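One Delegate, One Paper: How the Jolleck Federation Rewrote Its Rules

The Federation of Jolleck Associations Abroad has 19 member associations, a secretariat in Matstead and, as of July, a new statute. The old one was drafted when most members lived in a single city and knew each other by sight. The new one sets out how delegates are chosen, who may speak for the federation in dealings with consular offices, and what happens when two associations claim to represent the same town.

The general secretary of the federation agreed to go through the text and explain the changes. The conversation took place in the secretariat's office in the morning and was continued by phone the next afternoon.

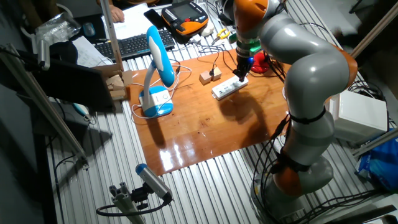

PALLIRIER BULLETIN
Communities Abroad section
Report by the Matstead desk

The general secretary has held the post for six years and wrote much of the first draft of the statute. She began with the question of membership, which took up the largest part of the negotiations.

"Under the old rules an association was whoever registered as one," she said. "You could have a dance group of a dozen people and a city association with its own school, and they each sent one delegate. Both did useful work. But when the federation took a position on passport fees, the vote did not tell the ministry much about what people abroad wanted."

The new statute requires a full member association to have at least 80 adult members, confirmed once a year by a signed list. Smaller groups can join as associate members. They may attend, speak and propose agenda items, and they may combine with a neighboring group to reach the threshold and share a delegate's seat.

Asked if the threshold had been set with particular associations in mind, she said the drafting group had looked at the membership lists and found a gap. There were associations well above the number and groups well below it, with very little in between. "If we had put the line where several associations were sitting on it, we would have spent every assembly arguing about lists. We chose a number that would be boring."

Larger associations now receive additional delegates according to size, up to a fixed ceiling. The next assembly will have 82 delegates if all of them attend. The ceiling was added at the request of the smaller associations, who were concerned that two or three large cities could otherwise carry any vote between them. The general secretary said she had been against a ceiling at first and changed her mind after the second round of comments.

"I thought proportional meant proportional. Then one of the smaller associations sent us a table of past votes, recalculated under our draft. On most questions the outcome was the same. On the location of the assembly, it would have been in the same city every single time. That was a fair point and we adjusted."

The second change concerns contacts with consular offices. Until now, any member association could write to a consulate in the federation's name, and several did so. On at least one occasion a consulate received two letters on the same letterhead, one asking for longer opening hours on weekdays and the other asking for the weekday hours to be cut in favor of a monthly Saturday service. The consulate replied to both and did neither.

The statute now distinguishes between local and general matters. Opening hours, visiting consular days, the use of a hall for document collection and similar questions remain with the local association, which writes in its own name. Fees, citizenship rules, voting from abroad and recognition of school certificates are general matters, and only the secretariat may write about them.

"It is a plain division of labor," the general secretary said. "The local people know if the hall has parking and if there is a ramp. We do not. On the other hand, a local association should not be negotiating citizenship law."

She added that the division had already been tested informally with the visiting consular days held at the Czarnecka Hall in Matstead. The local association books the rooms, keeps the appointment list and answers questions about which documents to bring. The secretariat deals only with complaints that relate to the rules themselves. In her view the arrangement has reduced the number of letters, although she does not have a figure for this and did not want to estimate one.

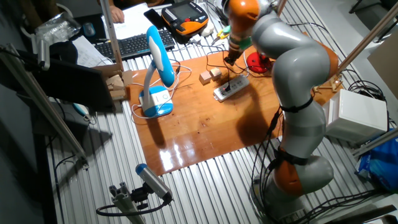

The appointment list deserves a mention of its own, she said, as it was the source of an amendment that nobody on the drafting group had foreseen. Applicants were giving their names, dates of birth and passport numbers to the local association, which kept them in a notebook and later in a spreadsheet. There was no rule on who could see the list or how long it was kept. Article 14 of the statute now says that an association may record only a name, a contact number and the type of service requested, and must delete the list once the consular day is over.

"Some of our members left home at a time when being on a list was a bad thing. They did not complain, they simply did not come. We heard about it later from their children. So the article is short and we want it followed to the letter."

On the question of rival associations, the text is more cautious. Where two groups in one town both meet the membership requirement, both are admitted. They must agree on a joint spokesperson for local matters within a set period. If they do not, the secretariat handles contacts with the consulate until they do. There is no procedure for deciding which of the two is the older or the more representative.

The general secretary was asked if this left the main problem unsolved. She agreed that it did in part.

"We had a version with an arbitration panel. It went on for four pages. When we read it through, we saw that the panel would have to judge things like who has the right to the name, who kept the flag from the old clubhouse, who signed what in a kitchen many years ago. We do not have the people or the authority for that. What we can decide is who picks up the phone when the consulate calls."

Voting from abroad is treated in a single paragraph, which instructs the secretariat to collect the views of members and pass them on. The federation itself does not recommend parties or candidates, and an association that does so in its own name must state that it is not speaking for the federation. The rule existed before as a custom. According to the general secretary it was respected in most years, and she preferred not to list the exceptions.

There is also a new provision on language. Minutes and notices are to be published in both the home language and the main language of the country where the member association is registered. The reason given in the explanatory note is that younger members often speak the home language well but read it slowly. Some of the older associations objected on grounds of cost. The compromise allows a summary in the second language when the full document is longer than ten pages.

Funding is unchanged. Member associations pay dues according to size, and the federation accepts grants for schools and cultural events as long as the source and the amount are published in the annual report. A proposal to bar grants from public bodies altogether did not reach the necessary majority. The general secretary declined to say how she would have voted, noting that her post carries no vote.

The statute passed with amendments to the articles on membership and language. It applies to associations from the start of the coming year, with a transition period for those that need to compile their first signed list. A template for the list has been sent out. It has columns for name, town and signature, and a line at the bottom for the date.

Asked what she expects to be the first difficulty, the general secretary answered without much delay.

"The lists. People move and do not tell us, or they belong to two associations because they like the choir in one and the school in the other. The statute says a person counts once, in the association of their choice. We will be making a lot of phone calls in the fall - I have already asked for a second line in the office."

Associations with questions about the transition period can contact the secretariat in Matstead on working mornings. The full text of the statute is available from member associations on request, in both languages.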